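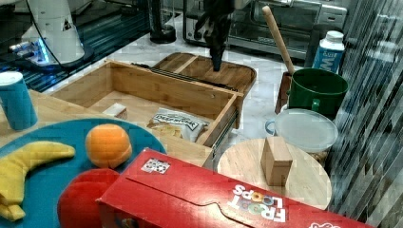
# Setting up and scoring a drawer-clearing trial

This guide is issued to Orunside project groups that wish to find out whether a robot arm can take on a small household chore. The chore is the emptying and closing of a kitchen drawer. It suits a first trial well, as it calls for opening, reaching in, grasping and shutting, and each of these can be scored separately.

A full trial takes one working day. Groups sharing the Callel workroom should reserve the bench through So-yul Han by noon on the Tuesday before.

## Before you begin

You will need:

- one arm with a two-finger gripper, already calibrated
- a free-standing drawer unit on metal runners
- at least one soft packet and one rigid block
- ordinary kitchen goods to stand nearby
- the Uvent score sheet, printed or on a tablet

Do not clear the table. Earlier trials on a bare surface produced scores that fell sharply once the arm was moved to a working kitchen. Boxes, cups, trays and chopping boards should remain within the arm's reach, and their places should be changed between sets.

## Step 1: Place the drawer unit

Stand the unit near the middle of the table with the drawer facing away from the arm's base. Pull the drawer to its full travel by hand and check that the gripper can reach the back wall without touching the sides. Press down lightly on the drawer front. If the unit tips, fix it to the table with clamps or non-slip matting.

## Step 2: Load the drawer

Place one soft item and one rigid item in the drawer. A crisp packet and a wooden block make a good pair. The packet changes shape when gripped and may slide out of the fingers; the block keeps its shape but is awkward to take when it rests against a wall or in a corner. Begin with the block away from the sides. Move it to the back wall only when the arm has passed the first set.

## Step 3: Run the trials

Run 48 attempts in all. Reset the items by hand after each one and vary their angle. An attempt ends when:

1. both items are out and the drawer is shut;
2. the arm has been still for 18 seconds; or
3. the operator presses the stop button.

Keep hands clear of the table while the arm is powered. The operator must not nudge an item to help the arm. An assisted attempt is recorded as a failure.

## Step 4: Score the results

Award one point for each item removed and one for closing the drawer. Note any nearby object that was knocked over, even where the chore itself was completed. Joon-young Do keeps the combined record for the Ji study, which now holds 3,150 attempts, and will check completed sheets on request.

## Reading the scores

A high score on the block alone should not be reported as success at the chore. In the Ji record, rigid items in open space are lifted with few errors, while soft packets and corner placements account for most failures. Closing the drawer is often missed when the arm pushes off-centre and the runners bind.

Speed should be reported separately. The present median for a completed attempt is about 9 times that of a person doing the same work. On this evidence, the Orunside position is that unattended use in the home is premature, although supervised use for repeated, simple clearing may be considered.

Completed sheets should be returned by the end of June. Please state the gripper type and the width between its fingers when fully open.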